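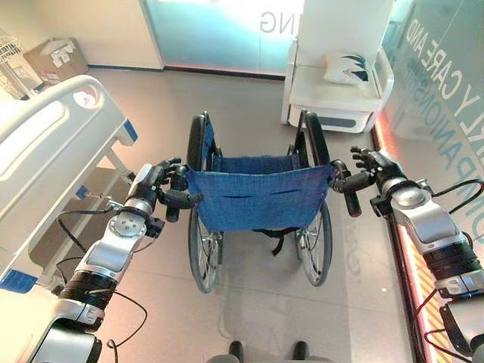

Two-armed robot behind a folding wheelchair, left hand around one push handle, right hand extended just past the other.

The Skina handle fault, also known as the half grip or, among people who had to clean up after it, the Dalen swerve, was a grasping error in the Skina control software for two-armed care robots. A robot affected by the fault would take hold of one wheelchair push handle, miss the other, report that it had both, and set off. The chair then turned in a tight curve toward whatever was nearest, usually furniture. The fault was reported on 2019-03-27 and fixed that September. No one was hurt, mainly because no one had yet been allowed to sit in the chair.

Background

Skina was written by the engineering firm Prevach for moving chairs, carts and other wheeled things around patient rooms. Fetching an empty wheelchair was chosen as the first task at the Dalen test site on the grounds that it was easy. The robot had to walk its hands up to the push handles, close them, check the grip on each side and push. Three of these steps worked well.

The check relied on finger motor current. When the fingers met resistance they drew more power, and the software read the rise as a handle. It did not ask what else the resistance might be. A thumb pressing on the robot's own fingertips gave much the same reading and had the advantage of always being available.

Behavior

In a typical case the left hand closed properly and the right hand stopped a little too far forward, with its palm beyond the end of the grip. The fingers curled, met each other and reported success. The status screen showed two green marks. As the robot pushed, the chair swung around its held side, and the controller, seeing the chair drift, corrected by pushing harder with the hand that was holding nothing.

Prevach's first incident summary called this "asymmetric transport." The test log at Dalen, kept by Sigrun Brekke, called it "bed again."

Of 3689 logged pushes, 3368 were made with both handles held. The rest were marked as successful too, and this is why the fault went so long without a name. Earlier reports had blamed the casters, the floor tiles and, in one memo that Prevach later withdrew, the wheelchair's attitude.

Investigation

Brekke's report included a simple test: she took the wheelchair away and ran the task. The robot closed both hands on air, confirmed a firm grip and walked off with great care. Prevach assigned the matter to Ulla Backlund, who reproduced it at the company's Starodow workshop on her second try. Her first try had failed when the robot correctly noticed that it was unplugged.

Backlund then looked at whether the fault was limited to wheelchairs. It was not. The same check was used for small controls such as knobs, latches and chair levers, where the hand often hides the thing it is supposed to be holding.

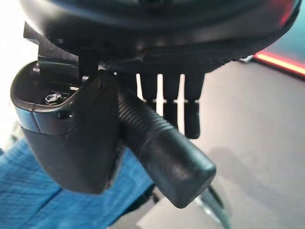 Office chair tilt mechanism and ribbed lever handle, from a camera at a robot's wrist.

Levers under office chairs proved especially awkward. They are dark, they sit beneath a dark seat, and they are close to brackets and housings that offer a finger plenty of resistance. In one run a robot spent 7 minutes adjusting a chair by squeezing the bracket next to the lever, and recorded the chair as adjusted.

Fix

The September release of Skina compared how far each finger had closed with the known thickness of the handle. Fingers that closed further than the handle would allow were taken to be holding something else, or nothing. The robot also had to give each handle a short backward tug before pushing. If only one side of the chair answered, it let go and started over.

The change made every fetch slower. Some operators complained that the robot now seemed unsure of itself, a quality Backlund's closing note listed under improvements.

The two green marks were kept on the status screen. Their label was changed from "Grip OK" to "Grip reported."

See also

False positive
Force sensing
Wheelchair handling
Prevach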